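Reading time: 3 min

Folding and sorting at home: your questions

6 Mar 2026 — by Jhair Restrepo

Since I wrote my first page about laundry, I receive many letters with the same questions. I collected them here with my answers. I am not a professional. I worked nine years in the linen room of a small hotel, the Limska, and most of what I know I learned at that table.

Do I really need a table for folding?

You can fold on a bed, many people do. But a bed is soft and low, and after one big load your back will tell you. A table with a smooth and light surface is better. On white you see quickly a loose thread or a stain which did not go out in the wash.

How high should the table be?

This depends on you. Stand straight, bend your elbows, and the surface should be a little under them. Mine is 62 cm wide, and this is enough for shirts and towels, but for sheets I need help from a second person or I use the floor with a clean blanket on it.

My cloths come out of the dryer in a ball. Where do I start?

Do not search for the middle. Take the cloth where you see an edge, and let it hang down by its own weight. Then slide your fingers along the edge until you come to a corner. With one corner in each hand, shake it once and put it down flat. When it is a small cloth you can also leave it on the table and open it from two sides at the same time.
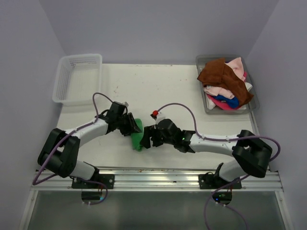
A green cloth still bunched up, with the basket in the back corner.

Where do I put the basket?

In a back corner of the table, on the side of your weaker hand. There it does not take the place where you fold. I like plastic baskets with small holes in the sides, the air passes through and they are easy to rinse. I keep one basket for finished pieces only — if you mix, you will fold some things twice.

In thirds or in half?

For kitchen cloths I fold in half, then in thirds. The cloth then stands up in a drawer and you can see all the colors. Towels I fold in thirds along the long side first, so the edges are hidden inside. My neighbor Sirley folds everything in half and her closet looks very fine too.

Can I fold cloths when they are a little damp?

Please do not. A folded damp cloth begins to smell already the next day. In July you can hang them outside for one hour more. In winter I put them over the back of a chair.

How do I remove creases without an iron?

Put the cloth flat and press it with your open hands from the middle to the outside. For cotton it works best when the cloth is still warm from the dryer. For linen I must say it does not work so well, and I use the iron.

How many kitchen cloths should a family have?

We have 65 in our house and my wife says it is too many. I think she is right. Keep as many as you use between two washing days, and a few more for guests.

What do I do with old cloths?

Cut them in squares and keep them for shoes, windows and the bicycle. Do not put these back with the good ones. I store mine in a bag under the sink.

Questions or corrections? Write to Jhair Restrepo through the contact page.
© 2026 Jhair Restrepo | Contact | Back to top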